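Home | Shop | Wall paints | Primers | Delivery | Contact

Tiser Matt Wall Paint, white, 4 litres
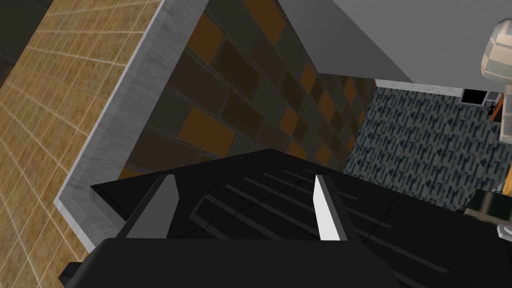
Tiser is a water-based paint for inside walls and ceilings. We sell it since our first year in the shop, and it is still the one we give to customers who paint a bedroom by themselves for the first time. It has little smell, it goes on thick and it does not run down the roller handle.

The finish is fully matt. On old plaster this is a good thing, because small waves in the wall are harder to notice. In a kitchen we would take the Pitkänen satin instead, as matt paint takes marks from greasy hands and does not like to be rubbed.

Before you start
Wash the wall with warm water and a little soap and let it dry overnight. Fill the holes, sand them and brush the dust away. New plaster needs first one coat of Zernberg primer. Stir the paint well, down to the bottom of the tin.

Painting
Begin with the corners and edges, using a brush of 4 cm, and continue with the roller while the edge is still wet. Wait three hours between the coats. Two coats are normally sufficient over a light colour. Over dark red or blue please count with three.

Customers ask often if they can thin it. For the first coat on bare plaster yes, with a small cup of water. Otherwise leave it as it is.

Keep the closed tin away from frost. Tins which stood in a cold garage in January can become lumpy and we can not take them back.

Article number: 194
Colour cards are free at the counter, ask for Saodah Purba.

Related items
Zernberg Primer for Plaster
Pitkänen Satin for Kitchens
Clustetti Roller Set with Tray
Clustetti Edge Brush, 4 cm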